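Suturing practice room opens to trainees at Woldemariam

By Chaltu Assefa
20 January 2018

Trainee surgeons at the Woldemariam teaching centre now have a room set aside for stitching practice, after a refit that took most of last year to pay for and 33 days to carry out.

The room is on the ground floor of the Erement building, in what used to be a records store. It has new sinks, better lighting and a lockable cupboard for needles and thread. Trainees can book it in the evenings as well as during the working day – something they had been asking for since the old skills room was split into offices.

Dilani Rathnayake, who runs the surgical skills course, said the work done there would be mostly basic: placing a stitch at the right depth, drawing the two sides of a wound together without puckering them, and tying a knot that holds.

"People want to move on to the difficult operations," she said. "I would like them to spend a few more evenings on knots first. If the thread is pulled too tight it cuts into the tissue, and if it is too slack the edges drift apart. You only learn the difference by doing it over and over." 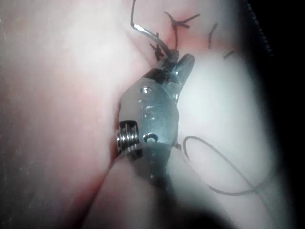
Each trainee will be expected to complete 200 stitches before being signed off for the next stage of the course. The stitches are checked by a tutor, who looks at spacing, tension and the length of the cut ends. Work that fails is taken out and done again.

The refit was supported by a gift of £3,000 from Zuvonell, a local supplier of hospital linen. The rest came from the centre's own training budget.

Mesfin Seyoum, a second-year trainee, was among the first to use the room. He said he had been practising at his kitchen table until now. "The light at home is poor and I kept losing needles, so this is a big improvement," he said.

Sessions last two hours and are limited to 5 people. Thread and needles are provided, but trainees should bring their own notebooks for tutor comments. Bookings are made through Kai Rothe at the course office.

A second course, on closing deeper layers of tissue, is planned for May. Places will go first to those who have finished the basic stage.

Contact the newsdesk | © 2018 Wokidon News | Back to top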